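Brendamus busca auxiliar de almacén y preparación de pedidos
Jornada completa, contrato indefinido tras periodo de prueba
Incorporación: septiembre

Brendamus distribuye material de encuadernación, papelería técnica y repuestos para talleres de artes gráficas. Servimos a librerías, imprentas pequeñas, archivos y centros de formación. El catálogo actual tiene 2.485 referencias, casi todas en stock, y la mayor parte de los pedidos sale el mismo día en que entra si el cliente lo envía antes de las 12:30.

Necesitamos una persona para reforzar el equipo de almacén en la nave de Hudska. El puesto es de nueva creación. Quien entre trabajará con el encargado de turno y con otras 4 personas que ya conocen el almacén y que se ocuparán de la formación durante las primeras semanas.

Tareas del puesto

Preparar pedidos a partir del listado del programa de gestión, comprobar cantidades y embalar. Buena parte del material es delicado: las telas de encuadernar se marcan con facilidad y las cartulinas de gran formato no admiten dobleces, así que el embalaje ocupa bastante tiempo.

Recibir mercancía, cotejar albaranes y colocar el género en su ubicación. Los camiones llegan por la mañana, entre las 8:00 y las 10:00.

Cortar papel y tela a medida con guillotina manual. No hace falta saber usarla de antemano, pero sí tener buen pulso y respetar las normas de seguridad del taller.

Hacer el recuento mensual de una zona del almacén y anotar las diferencias. En enero se hace inventario general y durante esa semana todo el personal participa, también el de oficina.

Atender de forma puntual a clientes que recogen en mostrador. Suelen ser encuadernadores de la zona que vienen a por colas, hilo o planchas de cartón y que preguntan bastante antes de llevarse nada.
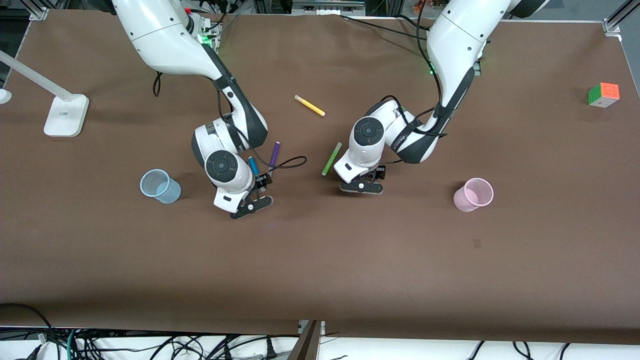 El horario es de 7:30 a 15:30, con media hora de descanso incluida. En campaña escolar, de agosto a octubre, puede haber horas de tarde - se avisan con una semana de antelación y se compensan con tiempo libre o se pagan, a elección del trabajador. No se trabaja en fin de semana.

Requisitos

Permiso de trabajo en vigor.
Castellano hablado y escrito con soltura suficiente para leer albaranes y hablar con transportistas.
Capacidad para levantar cajas de hasta 15 kg de forma habitual. Para cargas mayores hay transpaleta y apilador.
Manejo básico de ordenador. El programa de gestión se enseña aquí.
Orden. Muchas referencias se distinguen solo por el gramaje o por el tono, y un error en la estantería acaba siendo un error en el pedido.

Se valorará

Carné de carretillero, aunque si no se tiene lo paga la empresa pasado el periodo de prueba.
Experiencia en imprenta, papelería o bellas artes.
Vivir cerca o disponer de vehículo. La línea 10 de autobús para a la entrada del polígono, pero el primero de la mañana llega muy justo para el inicio del turno.

No se pide titulación concreta. Varias personas de la plantilla entraron sin experiencia en almacén.

Condiciones

Salario según convenio, en 14 pagas, más un plus de asistencia de 186 euros brutos al mes. El plus se cobra desde el primer mes completo. El periodo de prueba es de dos meses. Las vacaciones son las del convenio; dos semanas se disfrutan en julio, con el almacén a media actividad, y el resto se acuerda con el encargado.

La empresa facilita calzado de seguridad, guantes y ropa de trabajo de invierno y de verano. Hay comedor con microondas y nevera, vestuario con taquilla individual y aparcamiento dentro del recinto. El personal tiene descuento en todo el catálogo, excepto en las guillotinas y prensas de encargo.

Cómo presentarse

Las candidaturas se entregan en mano en la oficina de Hudska, de 9:00 a 14:00, o por medio del formulario de empleo de nuestra web. Basta con un currículum de una página y un teléfono de contacto. No es necesario adjuntar carta ni fotografía.

El plazo termina a finales de junio. Las entrevistas se harán en la primera quincena de julio y constan de una conversación corta y una visita al almacén, con una prueba práctica de preparación de un pedido. En total, una hora. Contestaremos a todas las personas entrevistadas, también si no resultan elegidas.

Quienes ya enviaron su currículum el año pasado para el puesto de reparto deben volver a presentarlo - aquellas solicitudes no se conservan.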